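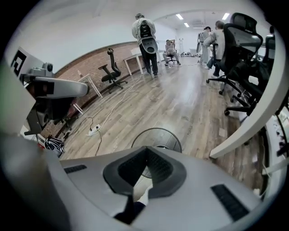

Office room with light wood-grain laminate floor.

Purnis laminate flooring: product review

The Purnis board was assessed over 24 weeks in premises with regular foot traffic. Installation was carried out by Berkay Sezer and required no adhesive. The click joints closed firmly, although boards near door frames needed careful trimming.

The surface was cleaned daily with a damp cloth. Scuffs from shoes were removed without difficulty. Chair castors left fine marks at two desks, and protective mats are advised. Footsteps are louder than on the Stuvska board reviewed in February, even with the recommended underlay.

Spare boards are sold only in packs of four.

Rating: suitable for offices and meeting rooms; not advised for entrances.

Reviewed by Shanti Pandey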